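4. Seasonal figures and the county road

4.1 Who puts them up

The Faromari scarecrows have stood along the Leromard road since 1924, when, according to the parish newsletter, a farmer lost a bet and had to dress a fence post in his Sunday suit. The newsletter is a spirited source and should be treated as one. By the second year there were several suits, and by the third there were complaints, which suggests the custom was by then fully established.

Our household survey went to 600 addresses in Leromard and the hamlet of Cladoretti. Of these, 266 came back filled in, a good many with remarks in the margin that no question had invited. The form asked who had made a figure in the past five years, what it cost, and what the household thought of everyone else's. The last item drew the longest answers.

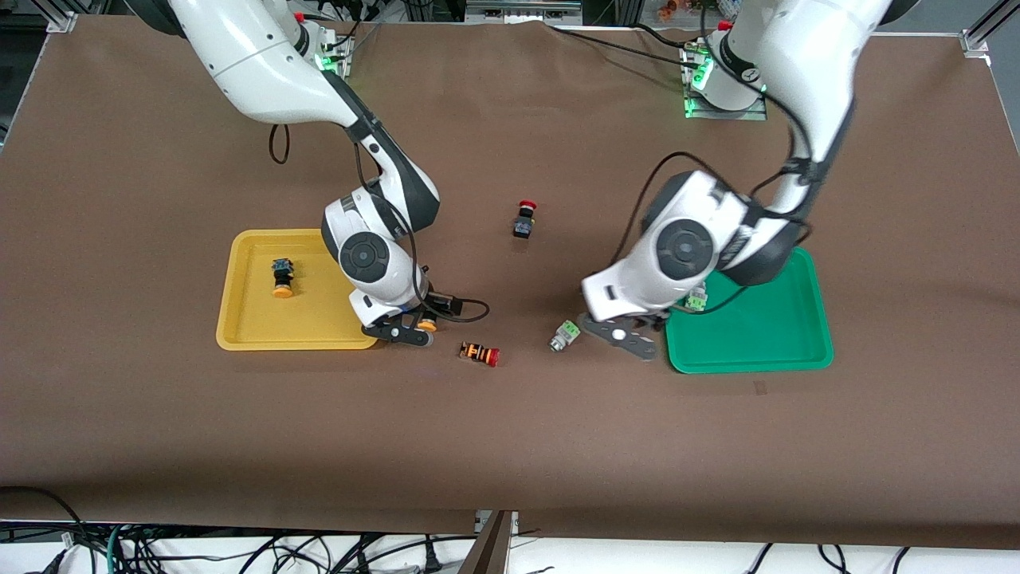 Making a figure is mostly an autumn evening job, done in a garage with old clothes and whatever stuffing is to hand. Few respondents could say why they took part. "We always have" was the usual reply, including from two households that had moved in the previous February.

4.2 The matter of the verge

The figures stand on land belonging to the county. For decades the county showed no sign of knowing this. Then a drainage survey reached the Leromard road and recorded 114 "unlicensed roadside structures", one of them wearing a bridal veil. Letters followed. Owners were asked to apply for a permit or move their structure behind the hedge, where passing drivers would be spared the sight of it and so would everyone else. 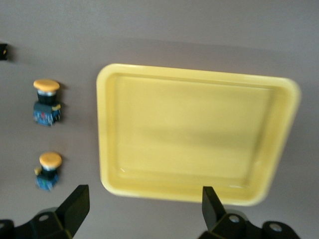
Responses to the letter fell into two camps. Cladoretti households mostly applied, and several enclosed a drawing. Leromard households mostly did nothing, on the grounds that the figure was not theirs, had been there when they arrived, or was a gatepost. The county accepted the gatepost argument once, in writing, and has had some trouble with it ever since (Figure 3).

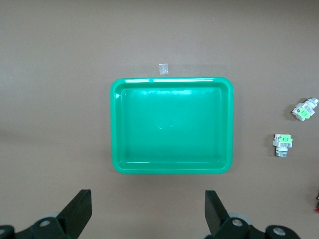
Figure 3. A tray and the tabletop.

The Zaki garden centre, at the bend in the road, took a third course and moved its figures on to its own forecourt. Sales of straw went up. Its neighbours regard this as sharp practice, and wrote as much on our form, under the heading "Number of adults in household".

4.3 Removal and return

Figures taken down by the highways crew are kept at the depot for up to six weeks. Owners may collect them between nine and noon on signing a form that describes the item as lost property. Most are collected. The ones that remain are given a corner of the crew's tea room, and at the time of our visit a tall one in a waistcoat had been issued with a mug.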